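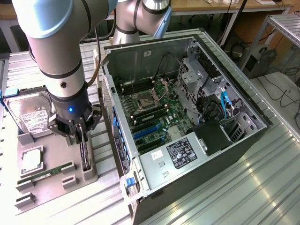 Fig. 1. Parts on the tray and the open case, with the processor not yet fitted.

4/30/23 - by the course tutor, Lusmont Evening Workshop
Filed under: Course Notes / PC Hardware / Unit 14

Unit 14. Fitting the processor and the memory

In this unit we work with a desktop tower that lies on its side, with the side panel taken off. Please lay your own case in the same position. The board is then flat in front of you and you can press on a module without the case moving away.

The parts tray

Keep all loose parts on the tray until you need them. In Fig. 1 the processor sits in a square recess, with the metal heat spreader up. The hard disk stands upright in its holder at the back, and one RAM stick lies flat, so its gold contacts can be seen. Please do not touch these contacts with the fingers. Hold a module only by its short ends.

The processor

The socket in Fig. 1 is empty and its metal bracket is raised. This is the correct state before you begin.

1. Put on the wrist strap and clip it to bare metal of the case.
2. Find the small triangle on your processor and the same mark at the socket.
3. Lower the processor straight down. It must drop in by its own weight. If it does not, lift it and look again - never push.
4. Close the bracket and then the lever. The lever needs some force, this is normal.

The memory

Open the latches of the slot first. Every module has a notch which is not in the middle, therefore it can enter only one way. Press both ends with equal force until the latches close. In the board manual you find which slots must be filled first; the order is different from one maker to another, so please read it also when you think you know it.

For the Garg practice boards, the page with the slot order is in the blue folder.

Homework

Write 400 words on how you would check a machine that does not start after new memory was fitted. Bring the Trinenora worksheet for Unit 14, filled in, to the next lesson.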